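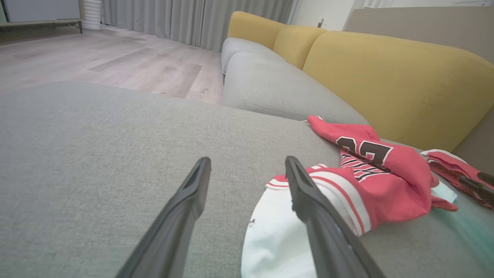
Fig. 1. Jersey on the couch, not sorted yet. Red 23 on the right side of the seat, white piece under it.

Home Textiles Basics, handout for unit 4: Athletic Wear, Folding and Storage
Filed under: Laundry & Linens / Course Handouts / Beginners
11 shares | 2 comments

Notes typed up fast from the March session, check against your own. Bring this sheet back next time, we use the fold list again.

WHAT WE MEAN BY ATHLETIC WEAR
Jerseys, shorts, practice tops, warm-up pants. Mostly polyester knit, sometimes mesh. Slippery. Doesn't hold a crease like cotton does, so the fold has to be compact or it slides open on the shelf. Cotton tees are unit 3, not repeated.

Three things that go wrong at home:
- numbers and letters crack along a fold line
- red bleeds on white (see Sorting)
- pile gets left on the couch overnight, everything refolded in the morning

SORTING, BEFORE ANY FOLDING
Work from a big flat seat or a bed. Couch is fine if the cushion is firm. Pull the pile apart first. Don't fold off the top of the heap, you end up with half a stack and the shorts still buried.

Order we use:
1. printed jerseys (big numbers, names)
2. shorts
3. plain tops
4. whites, on thier own
5. anything that isn't sports, back in the basket

Look at Fig. 1 again for why whites get pulled early. Plain white cloth lying under a red jersey is no problem if both are fully dry. If the red is new and still damp, move the white one now. Dye transfer happens in the waiting, people always blame the machine.

Test for new reds: damp white rag, press on an inside seam, count to 20. Pink on the rag = wash alone, cold, two or three more times.

JERSEY WITH BIG NUMBERS
Main rule: no hard crease through a number. Soft bend is OK for a day or so. The "2" in Fig. 1 has a crease going over it. Smooth that one out by hand before it goes under weight.

Steps:
a) Lay face down. Shake once first, knit holds wrinkles in the hem.
b) Smooth from the collar to the hem, flat palm, no pulling. Mesh stretches.
c) Side in to the edge of the back number, other side the same. Print should end up lying flat in the middle panel. Wide numbers = wide fold, let it be wide.
d) Sleeves or armholes flat on top, don't tuck.
e) Bottom hem up just to below the number. Stop. Fold the top down behind only if the shelf is short.
f) Turn over. Number faces up, you can find it later.

If the print is already cracking: roll, don't fold. Sheet of plain tissue between print and print. Never iron directly on it. Inside out, low, cloth over.

Trim and striped bands: line up the stripe on the left side with the stripe on the right and the whole piece comes out square. Quickest check there is. Works on anything with a side stripe or a contrast hem.

SHORTS
Easiest item in the unit, do these first if you are nervous. Waistband is your straight edge.

a) Hold by the waistband, one hand each side, let the legs drop.
b) Leg over leg, crotch point tucked in so you get a rectangle.
c) Drawstring inside. Always inside, it catches on everything.
d) Hem up toward the waistband, then again if they are long.
e) Waistband stays visible along one edge, straight accross.

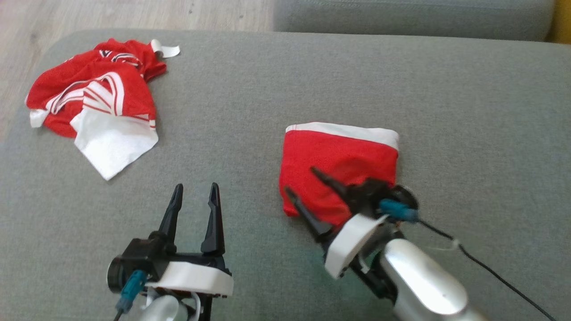 Fig. 2. Red shorts (we think) in a block, white waistband along the top. Crumpled red and white piece next to it, still to do.

Points to take from Fig. 2:
The folded one has its waistband running the full width. That is the target. If yours is wavy go back to step a, the band was twisted when you picked it up.
Pile and folded item are kept apart on the seat. Do this. Leave at least a hand's width, otherwise a sleeve drags the finished piece off when you pull.
A white panel hangs out of the heap, and that's a good place to start. Find an edge, follow it to a corner, lift from there. Don't grab the middle.

Question from the session: does the direction of the stack matter on a soft couch? Yes. Heavy pieces toward the back, light ones in front, cushion edges are rounded and slippery knits go over the side. Better still take each finished stack off the couch straight away.

PLAIN TOPS AND WHITES
Same as jersey but you can go smaller, no print to protect. Small chest logo counts as plain. Big transfer on the back counts as printed.
Whites: check collar and underarm in daylight before putting away. Marks set in storage. If there is a care label or a strip sticking out leave it, don't cut it, you will want the temperature later.

STORING
Drawer: file upright, fold edge up. Shorts work very well this way, jerseys so-so.
Shelf: stacks no higher than six or seven. Polyester slides.
Team bag: jerseys flat at the bottom, shorts on top, socks down the sides.
Long storage (off season): clean and completely dry, cotton bag, not plastic. Cool closet. Not the attic, heat makes print sticky and it bonds to whatever it touches.

Shelf boxes people asked about: the Zaltitz one with the low front, holds shorts two rows deep. The Pulmont is taller and fine for warm-up pants, too deep for shorts in my opinion, they end up in a heap. Either will do. A shoe box also does.

HOMEWORK
Fold one full kit (jersey + shorts + one plain top) three times on three evenings. Write down the time for each. Don't race the first one. Then leave the third set on a shelf for a week and note what opened up and where.

Also read the pages on knit structure in the binder, at least as far as the part on mesh. We'll need it for unit 5 (mending snags).

Questions on the handout to Bronisława Rutkowska, before or after class, front table. Replacement copies in the tray by the door, please take one only.

Tags: folding, jerseys, shorts, sportswear care, unit 4
347 views | Leave a comment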